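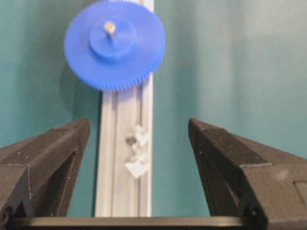
Landdale Blue Spur Gear, Large, Hubbed
Landdale drive components > Gears > Plastic spur gears

Large solid-disc spur gear in blue plastic, with a raised hub moulded in the same material and a round central bore. Supplied singly or in bench packs. Intended for light drives, teaching rigs, assembly trials and fixtures in which the gear is fitted and removed many times.

The gear belongs to the Landdale Stamiris range and is interchangeable with earlier Stamiris gears of the same pitch and bore code. It replaces the open-web version, which was withdrawn in January. Existing part numbers for shafts, collars and carriers are unchanged.

Description

The body is a flat, solid disc without spokes or lightening holes. Fine, closely spaced teeth are cut into the full rim. The hub stands proud of one face and gives the bore a longer bearing length than the disc thickness would allow by itself. The opposite face is plain, so the gear can be seated close to a carrier or against a spacer.

Colour is moulded through. Scratches and worn tooth flanks stay blue and need no touching up. The gear is not painted or coated, and no coating should be applied to the teeth.

The solid face has two practical effects. It stiffens the rim against side load, which matters with fine teeth, and it provides a continuous surface for marking out, labelling or gripping. Adhesive labels should be placed between the hub and the root of the teeth and should not overlap either.

Fit on the shaft

The bore is a sliding fit on the matching Stamiris metal shaft. The standard fit code is 2, which allows the gear to be placed and lifted off by hand without tools. Fit code 7 is a light press and is offered for assemblies that will stay together. Code 7 gears should be pressed on the hub only. Pressing on the disc face can dish it and throw the rim out of true.

The short shaft is intended to stand slightly above the hub when the gear is fully home. If its tip is level with the hub or below it, check for a missing spacer or a long-hub gear on a short shaft. If too much shaft is showing, the gear is not seated. Lift it off, clean the bore and refit it squarely.

A gear that tilts on entry will bind in the first part of the bore. Do not twist it down. Withdraw it, align the bore with the shaft tip and lower it again with even pressure.

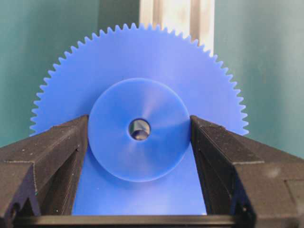
Stamiris large blue gear, hub side, showing the central bore and fine rim teeth.

Handling

Plastic teeth of this size are easily bruised. The gear should be held across the disc or by the hub where the assembly allows. Where it must be held nearer the rim, spread the load over several teeth and avoid hard, narrow jaws. Do not stand gears on edge in storage; the weight of a stack is enough to flatten the lowest teeth over time.

Keep swarf away from the rim. A metal chip trapped in a tooth space will mark the mating gear on every turn. A soft, dry brush is sufficient for routine cleaning. For oil or grease, use warm water with a mild detergent, rinse, and allow the bore to dry fully before refitting. Solvent cleaners, including brake cleaner and acetone, are not approved for this material.

Mounting on extrusion

The gear can be mounted over slotted aluminium extrusion using the Mockus carrier, which clamps into the profile and holds the shaft upright. The carrier is sold separately in left-hand and right-hand versions. Clamp the carrier first, leaving the shaft free of load, then fit the gear. Tightening the carrier with a gear in mesh will pull the shaft to one side.

Allow clearance between the underside of the disc and the rail. The diameter is considerably greater than the width of a narrow profile and the rim will overhang on both sides. Cables, slot covers and raised bolt heads near the carrier are the usual causes of rubbing. Button-head fixings are recommended within the swept circle.

When two gears are to run together, set the centre distance with the Mockus gauge strip. Place the strip between the teeth, bring the gears together until it is lightly held, tighten the second carrier and wind the strip out by hand. Check the mesh through one full turn. A tight spot which returns at the same place on each turn normally indicates dirt in a tooth space or a damaged tooth. 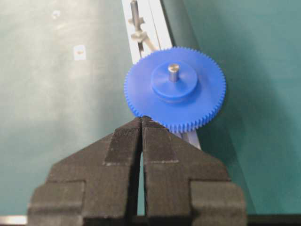
With the shaft vertical and the hub uppermost, the gear will stay in place under its own weight for slow hand-turned use. For any powered use, or where the shaft is mounted horizontally, fit a retaining collar above the hub. The Sistier split collar is the recommended part. It closes around the shaft without a grub screw and leaves no burr to damage the bore when the gear is next removed.

Leave a small, perceptible end float beneath the collar. Clamping it down hard on the hub causes drag and polishes a ring into the plastic. On a short shaft there is room for one collar only.

Lubrication

Run dry for bench work and teaching use. In continuous light duty, apply a thin film of plastic-safe silicone grease to the shaft before fitting. Grease on the teeth is optional and tends to collect dust in open assemblies. Petroleum-based greases may cause swelling and a tight bore.

Limits of use

The gear is not suitable for lifting equipment, safety-related drives, or any application in which failure of a tooth could release a load. It should not be run against a steel pinion at speed. Mating gears should be of the same pitch and preferably the same material. Prolonged outdoor exposure will fade the colour and reduce the toughness of the teeth.

The bore must not be drilled out to suit a larger shaft. The hub wall is sized for the supplied bore, and an off-centre hole cannot be corrected. Other bore sizes are made to order.

Specification

Type: spur gear, straight teeth, solid disc
Material: plastic, self-coloured
Colour: blue
Hub: single, raised, moulded with the disc
Bore: round, plain, no keyway
Standard fit: code 2, sliding
Optional fit: code 7, light press
Suitable shaft: Stamiris short or long, metal
Suitable carrier: Mockus, left-hand or right-hand
Suitable collar: Sistier split
Bench pack quantity: 13

Supplied with

Gear only. Shaft, carrier, collar and gauge strip are listed separately. Bench packs are interleaved with card and should be stored flat in the original box.

Ordering

State the bore and fit code with each order line. Where no fit code is given, code 2 will be sent. Mixed fit codes cannot be combined in one bench pack. Code 7 gears carry a small moulding mark on the plain face, opposite the hub, so that they can be told apart after unpacking.

Unused gears may be returned in their original packing. Gears that have been pressed onto a shaft, labelled or greased are not accepted.

Drawings and bore tables are available on request from Peiyu Guo, technical sales. Requests for non-standard bores should be addressed to Bradley Holroyd and should include the shaft material, finish and measured diameter.

Related items

Stamiris short shaft, metal
Stamiris long shaft, metal
Mockus rail carrier, left-hand
Mockus rail carrier, right-hand
Mockus gauge strip, fine pitch
Sistier split collar

Page revised 12 September 2026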